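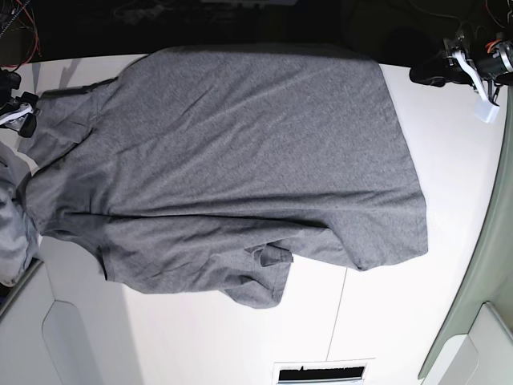 Do T-shirts need to be folded the day they come out of the dryer?

Within the hour is best. Creases set as the cotton cools in a heap.

At the Foltlow laundry in Oltcombe, folding is still taught on a plain table. New staff start with T-shirts and move on to sheets in January.

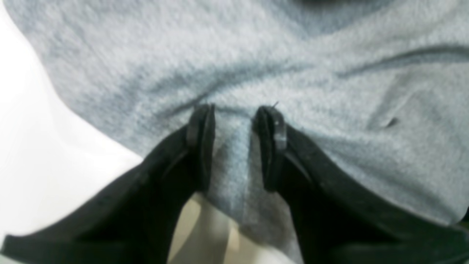
Knits are harder to fold neatly than woven shirts. They stretch wherever they are held, and a light gray heathered fabric gathers up quickly when pinched. Smooth it from the middle out, then bring the sleeves in. Leave the hem for last.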